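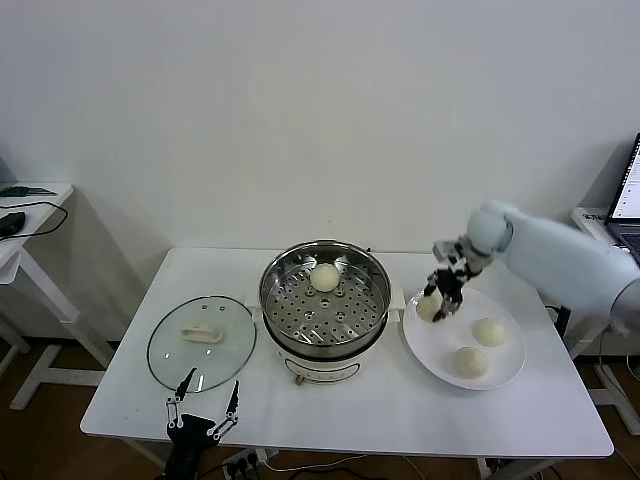

찜기와 찐빵 한 개, 옆에 놓인 유리 뚜껑

수업 코칭 기록, 담당 교사에게 어디까지 공유하시나요?

작성일: 2011년 1월 27일
분류: 수업 지원 > 코칭·멘토링

초등학교에서 수업 코치로 일한 지 첫해입니다. 12월부터 선생님들 수업을 참관하고 나서 Hullico에 기록을 남기고 있습니다. 지금까지 쌓인 기록이 73건인데, 양식이 제각각이라 정리가 필요합니다.

문제는 공유 범위입니다. 제 기록에는 수업 중에 본 사실(발문, 모둠 이동, 기기 사용 시간)과 제 생각이 섞여 있습니다. 어떤 선생님은 전부 보여 달라고 하시고, 어떤 선생님은 면담에서 말로만 듣겠다고 하십니다. 교감 선생님은 학기 말에 요약본을 제출하라고 하셨습니다. 다른 학교에서는 어떻게 하시는지 궁금합니다. 그리고 Hullico에서 메모 항목만 따로 숨길 수 있는지도 알고 싶습니다.
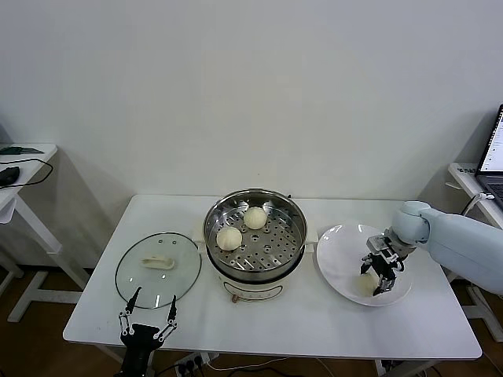 질문: 참관 기록은 수업 후 언제까지 전달하는 것이 좋습니까?
답: 면담 전날까지 보내는 것이 무난합니다. 선생님이 먼저 읽고 오시면 면담에서 수업 내용을 되짚는 시간이 줄어듭니다.

답변 1 (채택됨)

저희 학교는 기록을 둘로 나눕니다. 사실 기록은 선생님께 그대로 드리고, 제 생각은 개인 수첩에만 적습니다. 처음에는 한 문서에 같이 썼는데, 옮겨 적다가 실수로 평가하는 듯한 문장이 들어간 적이 있어서 그 뒤로 바꿨습니다.

사실 기록은 시각, 교사의 말, 학생의 반응 순서로 적습니다. "집중을 못 함"이라고 쓰지 않고 "10분경 뒤쪽 모둠이 화면을 보지 않음"처럼 씁니다. 선생님께 드릴 때는 질문을 3개까지만 붙입니다. 더 많이 적어 보낸 적도 있는데 면담에서 다 다루지 못했습니다.

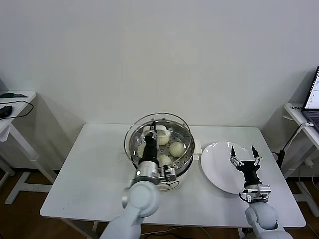

교감 선생님께 드리는 요약본에는 이름과 학급을 넣지 않습니다. 참관 횟수와 주로 다룬 주제만 씁니다. 이 부분은 학기 초에 코치, 교사, 관리자가 미리 합의해 두셔야 합니다. 이미 학기 말이라면 제출 전에 선생님들께 요약본을 한 번 돌려 보시기 바랍니다. 저는 12명에게 돌렸고 두 분이 문구 수정을 요청하셨습니다.

기존 기록은 굳이 새 양식으로 다 옮기지 않아도 됩니다. 다음 학기에도 계속 코칭할 선생님 것만 먼저 정리하세요.

답변 2

Hullico는 안 써 봐서 모르겠고 저는 Mesau 씁니다. 항목별로 공개 설정이 됩니다. 다만 파일로 내보내면 숨긴 항목도 같이 나오니 확인하고 보내세요.

답변 3

그냥 다 공유합니다. 문제 생긴 적 없습니다. 선생님들과 친하면 괜찮아요.

질문자 댓글

답변 감사합니다. 첫 번째 답변대로 나눠서 써 보겠습니다. Hullico 메모 숨기기는 아직 못 찾았습니다. 아시는 분은 댓글 부탁드립니다.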